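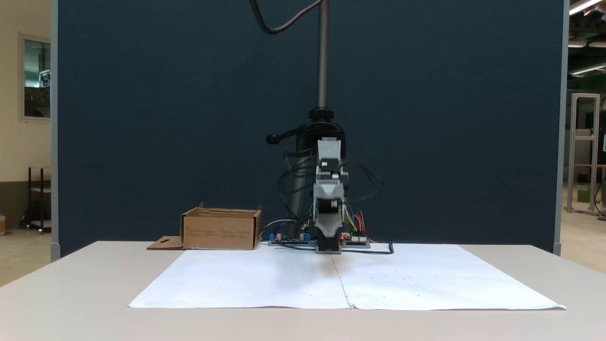
Section 4. Setting up your first listing in Velirano

Welcome back! If you have worked through Section 3, your agency account is open and your office address is saved, and you are ready for the part most of our agents enjoy, putting a real home in front of real buyers. Set aside a quiet half hour for the first one. After that you will find the whole business goes a good deal faster, and many offices do theirs over the morning coffee.

Before you begin, have these to hand: the signed seller agreement, the floor plan, the most recent tax statement, and the parcel number (it is printed at the top right of the statement in most counties, though a few tuck it away on the second page).

4.1 Creating the listing

1. Sign in and choose Listings, then New Listing. A blank form opens with the address box already selected.

2. Type the street address and wait a moment for the suggestions to drop down. Choose the right one from the list if it is there. If the home is newly built and doesn't come up, click Enter by Hand and fill in the four lines yourself.

3. Enter the parcel number without spaces or dashes.

4. Choose the property type. Please take a little care with this one -- a townhouse entered as a condo will turn up in the wrong searches, and the type can't be changed once the listing has gone live.

5. Enter the living area in square feet. Leave out the garage, the unfinished basement and any porch that isn't heated. There is a separate box for each of those further down the page.

6. Click Save Draft. Your draft number appears in the gray bar, something like 3595, and it's worth jotting down on the folder.

Note: Drafts are private to your office. Sellers and buyers can't see them, so don't worry if yours is still a bit of a muddle at this stage.

4.2 Writing the description

7. Open the Description tab. The short summary holds 200 characters and is what buyers see in their search results, so put the best thing about the home first.

8. Write the full description in the larger box underneath. You can paste from a word processor, but do read it over afterward, as curly quotes and bullet marks sometimes come through as odd little squares.

9. Click Check Wording. Words that may cause trouble under fair housing rules are underlined in orange. The check is a helper and it does miss things, so have your broker read the text too.

Caution: Do not put lockbox codes, alarm codes or the seller's travel dates in either box. Use Private Showing Notes, on tab 2 of the Showings page.

4.3 Price and going live

10. Enter the asking price in whole dollars, with no commas. Velirano adds them for you.

11. Choose a start time. Listings set to start before 6 a.m. go out with that morning's buyer emails.

12. Click Send for Approval. Your broker gets a message right away, and the listing goes live at your start time once it has been approved.

If you see message 456, the parcel number is already attached to another active listing. Have a look for a typing slip first. If the number is right, the previous agency may not have closed out its listing yet, and a friendly phone call to them usually sorts it out.

Offices that came over from Stamia will find their old drafts under Listings, Imported. Open each one and save it again before you send it, or the living area will show as zero.

Still stuck? Write to Imtiaz Saha or Saulius Petrauskas on the Harnska support desk, and include your draft number.

Section 5 covers open houses and the sign-in sheet.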